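About Skoken

Skoken collects examples for robots to learn from. We have been doing it since a May when we had one arm, one table and a firm belief that stacking toy bricks was a problem we could wrap up by summer. We did not say which summer.

Our customers build the learning systems. We supply what those systems eat: recordings of an arm doing a small job with a person steering it, start to finish, mistakes included. One job, done once, is an episode. An episode can be as short as 8 seconds when things go well. When they don't, we keep that one too and label it accordingly, which has given us one of the better collections of fumbled bricks in the trade.

How we work

Every task begins as a sheet of paper with a start position, an end position and a list of what counts as done. "Put the small brick on the tall stack" sounds complete until two operators disagree about whether crooked is on. (Crooked is on. Leaning is not. The argument took most of an afternoon.)

The operator then runs the task, resets the table and runs it again with the bricks moved a little. The moving matters. A system that has only ever seen a brick in one spot will go to that spot with great confidence whether or not there is a brick in it. We have met people like this too, but they are harder to retrain.

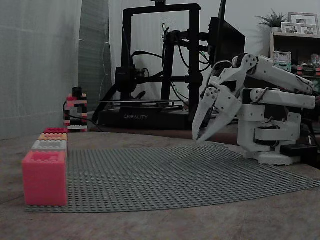
The last outside team to try our brick set was Udness, and their note back to us said that the clean episodes had been pleasant enough but it was the recoveries they wanted more of, the ones where the gripper misses, backs off and comes in again, and could we please stop trimming the pauses. We stopped trimming the pauses.

What we have so far

Our first public set is called Doko. It holds 1,395 episodes of picking, placing and stacking, of which 589 contain at least one failed grasp. We used to put the second number in smaller type. It is now the one people ask for first.

Every episode is watched by 2 reviewers before it goes out. They check the label, the start and the end, and whether a sleeve has wandered into view. Almost a tenth come back for relabeling, usually over the word "done."

Where we are

We work in Cáceres, in rooms furnished partly as a workshop and partly as somebody's living room. Prospective operators should know that the work is slow, the chairs are decent and you will start noticing how you pick up a cup.

If you have a task you would like recorded, send us the sheet of paper. Please define "done."

Page last updated February 24, 2022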